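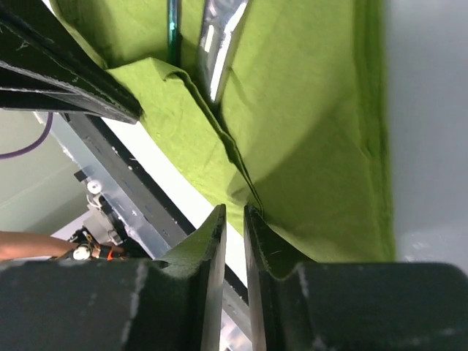
Aus dem Gartenbrief September: Rasennachsaat und Bodenpflege im Frühherbst

Der September ist für die Nachsaat in den meisten Lagen der günstigste Zeitraum. Der Boden hat die Wärme des Sommers gespeichert, die Verdunstung geht zurück, und der Konkurrenzdruck einjähriger Unkräuter lässt nach. Gräser keimen bei Bodentemperaturen ab etwa zehn Grad zuverlässig, Deutsches Weidelgras etwas früher, Wiesenrispe deutlich später. Wer Mischungen mit hohem Rispenanteil verwendet, sollte deshalb in der ersten Monatshälfte säen.

Vor der Nachsaat wird der Bestand auf vier Zentimeter gemäht und das Schnittgut vollständig abgeräumt. Danach folgt das Vertikutieren, einmal längs und einmal quer. Die Messer sollen den Filz durchtrennen und den Boden nur anritzen. Tiefer eingestellte Geräte reißen auch gesunde Horste heraus, vor allem auf sandigem Untergrund. Moos und Filz werden abgerecht und getrennt vom übrigen Kompost gelagert, da das Material langsam verrottet.

Auf unserer Versuchsfläche in Susstead (schwach lehmiger Sand, pH-Wert knapp unter 6) haben wir in diesem Jahr zwei Mischungen nebeneinander ausgebracht: Drusell für sonnige Lagen und Grengate für den Halbschatten. Die Aussaatstärke lag in beiden Fällen bei 20 Gramm je Quadratmeter. Nach drei Wochen war der Drusell-Streifen weitgehend geschlossen, Grengate zeigte unter den Hainbuchen noch Lücken — bei einer schattenverträglichen Mischung mit Lägerrispe ist das zu diesem Zeitpunkt normal. Ein Urteil über den Bestand ist erst nach dem zweiten Frühjahrsschnitt sinnvoll.

Das Saatgut wird flach eingeharkt und angewalzt. Eine Abdeckung mit Torf ist überflüssig; fein gesiebter Kompost, höchstens 5 Millimeter stark, hält die Feuchtigkeit besser und liefert eine kleine Menge Nährstoffe. In den ersten Wochen darf die Oberfläche nicht abtrocknen. Kurze Gaben am Morgen und am frühen Nachmittag sind einer einzelnen starken Beregnung vorzuziehen, bei der die Körner verschwemmt werden. Sobald die Keimlinge zwei Blätter haben, wird seltener und durchdringender gewässert.

Gemäht wird erst wieder bei acht bis zehn Zentimetern Wuchshöhe, mit scharfem Messer und auf trockener Fläche. Stumpfe Messer ziehen die Keimlinge aus dem Boden. Der erste Schnitt nimmt höchstens ein Drittel der Halmlänge.

Für Flächen am Hang, wie in unserer zweiten Anlage in Were, hat sich ein anderes Vorgehen bewährt. Dort wird abschnittsweise von oben nach unten gearbeitet und jeder Abschnitt sofort angewalzt. Die gesamte Anlage umfasst nahezu 2000 Quadratmeter, die Bearbeitung zieht sich entsprechend über mehrere Tage.

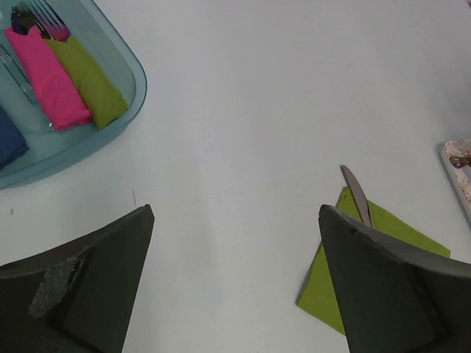
Soll bei der Nachsaat gleichzeitig mit dem Herbstdünger gedüngt werden?
Zur Aussaat gehört ein Starterdünger mit verfügbarem Phosphat, sofern die Bodenprobe keinen Überschuss ausweist. Der kaliumbetonte Herbstdünger folgt frühestens sechs Wochen später, wenn die jungen Gräser mindestens zweimal geschnitten wurden. Beide Gaben zusammenzulegen erhöht die Salzkonzentration in der Keimzone und kann die Wurzelbildung hemmen.

Kalk wird nur nach Bodenanalyse ausgebracht und nicht zusammen mit ammoniumhaltigem Dünger. Zwischen beiden Maßnahmen sollten mehrere Wochen liegen. Auf sandigen Böden genügt kohlensaurer Kalk in kleinen Gaben, Branntkalk ist dort ungeeignet.

Noch ein Hinweis zum Laub: Auf frisch eingesäten Flächen wird es mit einem weichen Fächerbesen oder bei schwacher Einstellung mit dem Bläser entfernt, mindestens zweimal pro Woche. Liegt es länger, vergilben die Keimlinge und Schneeschimmel findet günstige Bedingungen. Gesundes Laub kann unter Gehölzen als Mulch verbleiben.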